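Pelard serving tray, light gray, rectangular
Reviewed by Griet Michiels, 27/10/2023

I bought 2 of these in March to replace a pair of lacquered trays that had started to flake at the handles. The Pelard is plastic with rounded corners and no separate grips. Mine weighs 1274 g on a kitchen scale, heavy for the class, and it does not flex when carried one-handed with a full plate on it.

The surface is matte. Coffee rings wipe off with a damp cloth. Turmeric left overnight made a faint yellow mark that took two washes to remove. Knife scratches are visible under a low lamp and nowhere else.

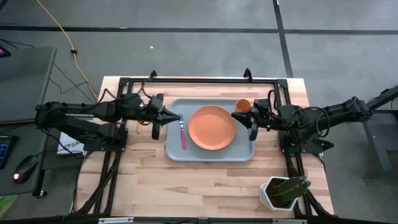 Capacity is adequate for one person. The usable area takes a full dinner plate, cutlery and a drink, provided the plate is not centered. With the round orange plate set to the right of the middle, the pink-handled fork lies straight alongside it on the left and the small cup goes in the upper right corner. A soup bowl in addition to these is too much.

Grip on a smooth wood tabletop is fair. The tray slides if pushed firmly from a short side. The Marikar I tested last has rubber feet and stays put, but it traps water underneath after washing.

Stacking is clean, with no sticking. Price was 220 for the pair, which I consider high.

Rating: 4 out of 5.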